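3. Materiales y discusión: el tamaño del plato y la cantidad servida

3.1. El problema de la ilusión de Delboeuf fuera del laboratorio
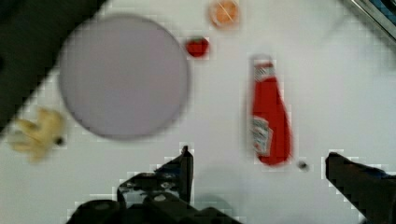

La afirmación de que un plato grande lleva a servirse más comida ha circulado tanto que ya casi no se cita con su fuente. Aparece en folletos de centros de salud, en manuales de comedor escolar y en la publicidad de varios fabricantes de vajilla. El razonamiento suele apoyarse en la ilusión de Delboeuf: un círculo rodeado de un anillo amplio se percibe menor que el mismo círculo rodeado de un anillo estrecho. De ahí se salta, con una rapidez que debería incomodarnos, a la conducta de una persona con hambre delante de una fuente de lentejas.

Figura 1. Plato, piezas con forma de alimento y bote de kétchup sobre superficie blanca.

El salto tiene al menos dos puntos débiles. El primero es que la ilusión se ha medido casi siempre con círculos dibujados, de contorno nítido, vistos desde arriba y comparados por pares. Quien come ve el plato en oblicuo, con comida que tiene altura y bordes irregulares, y no dispone de un segundo plato con el que comparar. El segundo es que juzgar un tamaño y servirse una ración son tareas distintas. Un participante puede equivocarse en la primera y acertar en la segunda, guiado por el peso del cucharón, por el número de cucharadas o por la simple costumbre.

El ensayo de Nistetti, que suele invocarse como prueba favorable, no resuelve ninguna de las dos objeciones. Los participantes se sirvieron una sola vez, de un solo alimento, y sabían que después se pesaría el plato. La diferencia entre grupos apareció únicamente al excluir a quienes habían repetido, exclusión que no figuraba en el plan de análisis. Wijaya (comunicación personal) ha señalado además que los platos grandes eran también más hondos, con lo cual el diámetro y la capacidad variaban a la vez. No sabemos, por tanto, qué se estaba midiendo.

3.2. Reanálisis de los datos del comedor Irkudo

Izzati Wijaya nos cedió los registros del comedor Irkudo, donde se alternaron dos vajillas durante 8 semanas a partir de febrero. El conjunto contiene 500 bandejas pesadas antes y después de comer, de las cuales 200 corresponden a platos del modelo grande. La asignación se hizo por turnos y no por persona, decisión comprensible en una cocina en marcha pero que complica la inferencia: el turno tardío coincidía con menús más escasos, y el personal rellenaba las fuentes con menor frecuencia.

Cuando se repite el análisis original sin ajustar por turno, el modelo grande se asocia a raciones mayores. Al introducir el turno, la estimación se acerca a cero y su intervalo admite efectos en ambos sentidos. No pretendemos que esto demuestre la ausencia de efecto. Muestra algo más modesto, y es que el resultado publicado depende de una decisión que el informe de partida no justifica ni menciona.

Tampoco encontramos relación entre el plato empleado y los restos devueltos. Si el comensal se sirviera de más por error perceptivo, cabría esperar que dejara una parte, salvo que se acepte también que come todo lo que tiene delante. Esta segunda hipótesis se añade con frecuencia sin someterla a prueba propia.

3.3. Sobre el contraste de color

Una variante más reciente traslada la explicación del diámetro al color. Según el protocolo Sundqvist, el contraste bajo entre alimento y plato borraría el límite de la ración y favorecería el exceso. La idea es razonable, aunque sus materiales lo son menos: el arroz sobre loza blanca se comparó con salsa de tomate sobre esa misma loza, de modo que cambiaban a la vez el contraste y la comida. Una prueba aceptable exigiría cruzar ambos factores. La vajilla Cluvitz, ofrecida en tonos apagados con la promesa de moderar el apetito, se comercializa sin referencia a ningún estudio en que se hayan cruzado.

Los registros de Irkudo no sirven para examinar esta cuestión, ya que las dos vajillas eran del mismo tono. La dejamos abierta, con la advertencia de que pesar las fuentes al final del servicio, como se hizo en parte de la literatura, no permite atribuir la cantidad a comensales concretos.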